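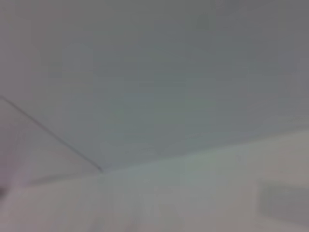

1. Background

Our group took on the break room at Cumlow House for the spring design project. The room is on the ground floor next to the print shop and is used by students and staff from three departments. Oluf Ravn did the survey and drawings, and Valdemar Thoroddsen handled the questionnaire and the trial. Both of us wrote the report.

The brief asked for a small change to a shared room that would cost less than 2000 kroner and could be undone in one afternoon. We chose food sharing. Many people bring more fruit than they eat, and a lot of it ends up in the trash on the last day of the week.

2. The room as we found it

The upper part of the room is plain. The paint is a light, cool gray and the building office did not want anything hung from it or screwed into it. This ruled out our first idea, a hanging rack. There is white tile on the wall behind the table, and tape does not hold on it for long, so signs had to go somewhere else.

The table is the only surface everybody passes. It had no fixed purpose. People left mail on it, or a bike helmet, and then it was hard to tell what was shared and what was private.

3. Questionnaire

We handed out 96 forms and left a return box by the door for two weeks in September. The main answers were:

Most people would take a piece of fruit from a shared container if it was clear that it was meant for everybody.

Several said they would not take the last one.

A few wanted a lid. We decided against this after the first test, when people walked past a closed box without opening it.

Some wrote that a metal bowl looked like it belonged to somebody.

4. Choice of container

We compared a wire tray from Welter, a plastic crate and a wicker basket. The wire tray was the easiest to clean but it left dents in soft fruit. The crate was too deep, and fruit at the bottom was forgotten. The basket was low and wide enough to see into from a standing position.

We wanted an open top, a flat floor so that round fruit would not pile up in the middle, and some way for air to get through the sides. A rim that is easy to grip was also on the list, since the basket has to be lifted when the table is wiped.
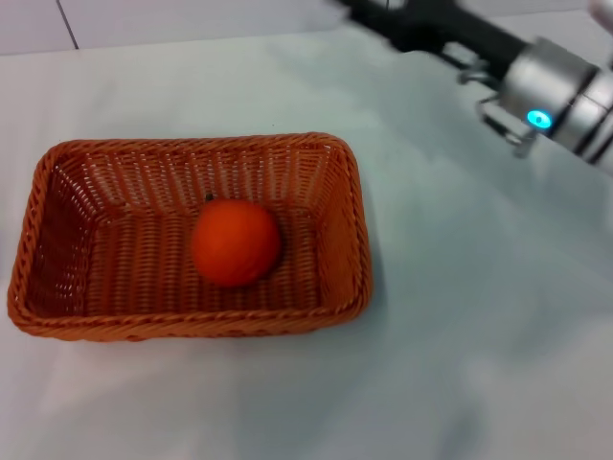 A single piece of fruit turned out to be a problem of its own. In the trial, one orange or one apple could stay in the basket for days, which fits with what the questionnaire said about the last one. Oluf suggested a rule that the basket should be filled again when there are two left. We tried this for the second half of the trial and it worked better, but it depends on somebody remembering.

5. Cost

The basket and a washable cloth came to 30 kroner at the Prondley secondhand store. We had set aside money for a small shelf from Hosoda, but it was not needed.

6. Problems and further work

We did not weigh the trash before the trial started, so we cannot say how much waste was avoided. This should have been done in the first week. The basket is also harder to clean than we expected. Crumbs get into the weave and have to be shaken out over the sink.

If another group continues the project, we suggest they look at where the sign should stand. Ours was a folded card on the table and it was knocked over often. The drawings and the blank questionnaire are in the department archive under number 3567.

Report handed in 25/04/2020.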